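Ticket: shared label printer drops jobs after sleep
Product: Moradi print server
Opened by: Maya Twal
Assigned to: Chia-hao Shih

Jobs sent after the printer has slept for 60 minutes stay in the queue. Power cycling clears them. Started in October after the Flokemer driver update.
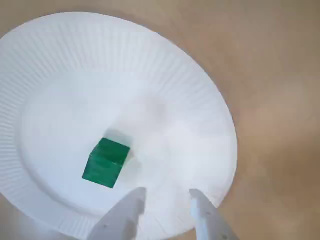

Chia-hao: Queue log shows error 1895 on each stuck job, port timeout. Please set sleep to Off and resend the test sheet.

Maya: Sleep off, no stuck jobs overnight. Label stock feeds normally.

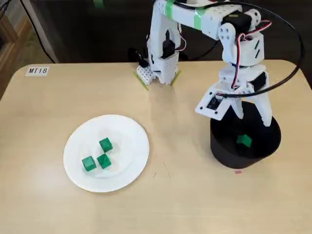 Table label MT18, near the back corner.

Chia-hao: Good. Rolled the driver back to version 13 on the server only. Clients pick it up at next login. 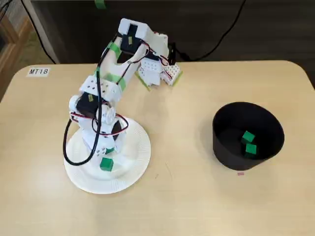 Turn sleep back on after that and leave the port timeout at 2 minutes. If 1895 returns, attach the full log.

Maya: Done. Three sleep cycles, all jobs printed.

Status: Resolved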